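Tsz-kin Fung
@tkfung_rooms
22 Nov 2018

Thread on small white rooms, white desks and herringbone floors. I have been specifying work surfaces for 9 years and people keep sending me the same three questions, so the answers go in one place.

1/ Start with the floor. Light parquet in herringbone reads as busy on a sample board and calm once it is down. In a small room, run the points toward the longest wall. If the room is close to square, run them toward the window.

2/ Finish: matte. Satin shows every track from a chair caster. If you already have satin, do not screen and recoat one patch. The sheen will never match. Do the whole floor or leave it.

3/ Wood floor plus anything with a cable: keep the cable slack off the main walking line. A cord that drags over the same board for a year will dull that board. It takes longer than grit does, but the line is visible in low sun.

4/ Gwenaël Boyer asked whether felt pads are enough under a desk. On parquet, yes, if the desk is under 80 kg loaded and you change the pads every July. Over that, use a wide hard cup with a felt face. Small pads concentrate the load and you get a dent with a fuzzy ring.

5/ Now the desk. White tops are popular because they bounce light back up. They also record everything. Scuffs come in two types and the fix is different, so look before you rub.

6/ Type A, transfer. Something softer or darker left material on the surface. You can feel a slight ridge with a fingernail. Comes off with a damp melamine sponge, light pressure, two or three strokes.

7/ Type B, abrasion. The finish itself is scratched or burnished. No ridge. A sponge makes it worse by widening the shiny patch. Leave it alone, or refinish the top.

8/ Smudges are a third thing and mostly cleaner residue. If the streaks are only visible from a low angle, you used too much product. Plain water, then a dry microfiber cloth, folded in four so you have a clean face to turn to.

9/ Do not go above 800 grit on a painted white top thinking you will "just polish it out." You will produce a glossy oval in a matte field. I did this at the Pritbridge office on a desk that was not mine. Marcelle Aubert still has it and still brings it up.

10/ Shape. Cutouts in the front edge are worth having if one person sits in one position. The curve puts the forearms on the surface and brings the middle of the desk into reach. The cost is that you lose depth exactly where most people park a cup.

11/ So things migrate to the left or right of the curve. Plan for it. Anything short and cylindrical should sit well back from the rounded part. A round base near a curved edge has less support under it than it looks like from a seated position.

12/ Small containers. For white on white, get one with a contrasting rim. Red works best for me. You find it without looking for it, and you stop knocking it over. Clear plastic on a white top is the worst combination there is. It disappears.

13/ Tshepo Mahlangu disagrees and uses clear cups for everything at Vudulham so he can see what is in them. Fine. He also buys a lot of cups.

14/ Buckets. Every small room needs one and it should be plain cylindrical plastic with a rim you can get fingers around. No lid. Lids end up on the floor. Size it so it hangs at hip height with a bent elbow without hitting your knees.

15/ Carry it by the rim for short moves only. The rim flexes under a full load and the whole thing tips. Empty or nearly empty, it does not matter. With water in it, use two hands or a handled pail.

16/ White bucket in a white room: purely a preference. I like it because dirt on the outside is obvious and it gets rinsed. Corentin Hoarau says the same argument applies to black. It does not, dust only.

17/ Walls. Plain white, washable, flat enough not to glare behind the desk. If power comes in high on the wall, let the cable hang in an arc with enough slack for the work. Tight cables pull at the fitting, and then you are patching plaster.

18/ Order of operations for a desk reset, since Carré asked for it as a list: bucket in one hand, clear the far end first, work toward the cutout, small containers last, wipe, then floor. Floor is always last. Allow 36 minutes for a room this size the first time, less after that.

19/ Replies about the Wevell edge trim: I have not tested it on a concave curve. On straight runs it is fine. If anyone has put it round a cutout, send me the radius and whether it lifted.

20/ Two from the white room, floor and desk.
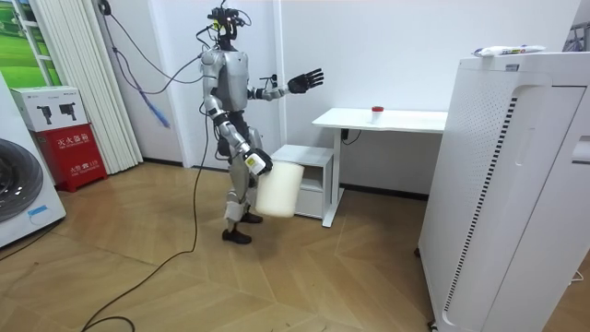
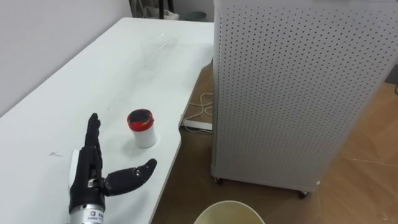

First: white bucket and herringbone parquet, desk to the right. Second: desktop with the curved front edge and the red-rimmed container.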